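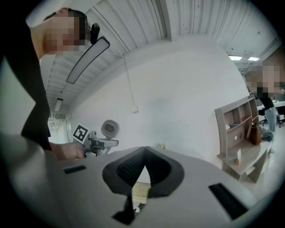
A person in a black shirt, standing at left. Vinville, 19th March.

VINVILLE — Water is back on in most of the east side after a main let go under Omska Street early Sunday, but the boil notice stays in place for now and the street is not going to look like a street for a while.

The break was in front of the old shoe repair shop, between the post office and the rail crossing. City water crews got the first call before sunup from a driver who reported "a creek" coming down the hill. By the time the valve was closed the water had reached the parking lot behind the hardware store and gone in under the back door.

456 homes and businesses lost service, the water department says. Most had it back by mid afternoon. A handful on the uphill side of Omska were still reporting low pressure at suppertime, and the department wants to hear from anyone who still has it.

The boil notice covers everybody east of the tracks, including people whose water never went off. Bring water to a full rolling boil before you drink it, cook with it, brush teeth or make ice. Toss ice made since Sunday morning. Showers and laundry are fine. Same for flushing. The notice lifts when 2 clean lab samples in a row come back, and the samples have to sit overnight, so do not expect it before Tuesday. The department will post on the city website and call the numbers on its list. If you changed your phone number in the past year you are probably not on the list, call the billing office and get back on.

Cloudy or rusty water at the tap is expected. Run the cold side at the lowest faucet in the house untill it clears, tub is best. Take the screen off first if you can, the grit clogs them.

Bottled water is being handed out at the fire station on the east side, one case per household, more if you have a baby or somebody sick at home. Pull in from the alley, not the front — the trucks need the front. If you can't get there, call the station and somebody will run it over.

What broke: a cast iron main, one of the oldest still in use in town. The department says the pipe cracked most of the way around, the kind of crack they see when the ground freezes and thaws a few times in a short stretch, and we have had that for weeks. The same block had a smaller leak last fall, which was clamped. The clamp held, according to the department. The new crack was farther down the hill.

Rastogi, the contractor that did the sewer work on the north end, was called in with a bigger excavator and had the hole open by noon. A section of pipe was cut out and a new one put in. Backfill was still going in Sunday evening. Water under the pavement carried off a lot of the gravel and left a hollow spot toward the curb, bigger than it looks from the sidewalk. That is why the closure runs longer than the hole.

So, the closure. Omska Street is shut to cars from the post office to the crossing. Sidewalk on the post office side is open. The other one is not, please quit moving the barricades. Detour is by way of Mill and Second, signs are up. Trucks should stay on the state road and not try Mill, the turn at the bottom is too tight and one got stuck there already on Sunday and had to be backed out.

Buses will skip the Omska stops. Riders can catch the bus at the library. School buses are running but kids who get picked up on the closed blocks should go to the church lot, and the district says to be there early. Schools on the east side are open Monday with drinking fountains bagged. Send a water bottle, filled.

Trash pickup on the closed blocks is pushed back a day. Mail is going out as usual.

Businesses. The hardware store is open, part of the back room is not. The laundromat opened again Sunday night. Stusetti, the lunch place on the corner, stayed closed all day Sunday and lost its busiest morning of the week — a sign on the door said it would open Monday for bread and bottled drinks only, no coffee, no soup. Restaurants under the notice can open if they follow the county's rules on boiled or bottled water, and the county health office was calling around to them Sunday afternoon. Any owner who did not get a call should call in before opening.

Basements are the other problem. Several houses down the hill took in water, mostly a few inches, one a good deal more. The city has claim forms at the clerk's window starting Monday morning. Claims must be in within 90 days. Take photos before you clean up, keep receipts, keep a piece of the carpet if you tear it out. The city's insurance makes the call on what gets paid, and filing a form is not a promise of anything, the clerk's office was clear on that. Do not step into standing water if it is up near outlets or the furnace. The power company will shut off a house for free, call them first.

No one was hurt. One parked car was moved out of the way by tow truck and the owner will not be billed for the tow.

The rest of the line is a longer story. The whole stretch of Omska main has been on the replacement list for years, and it kept sliding down when other jobs came up. The council put money toward design work last year. The plan as it stood before Sunday had digging start in September, after the street fair, with the worst of the work finished ahead of hard frost. Whether that gets moved up is not known yet. The water department said Sunday it would rather not open the same block twice in one year but that it can't pave over a bad pipe either. Expect a temporary patch by the end of the week, a rough one, and slow down over it when the street reopens.

The council meets Monday night at the regular time. The break was not on the printed agenda but has been added near the top, ahead of the dog park. Public comment is open, sign up at the door. The meeting will be carried on the town cable channel if the sound is working, it was not last time.

Low pressure, no water or brown water that does not clear: call the water department's after hours line, the number is on the back of your bill. For the boil notice and questions on what is safe, the county health office has somebody on the phone Monday from opening to close. Please do not call 911 to ask about teh water, dispatch got a lot of those on Sunday.

This item will be updated when the lab results are in.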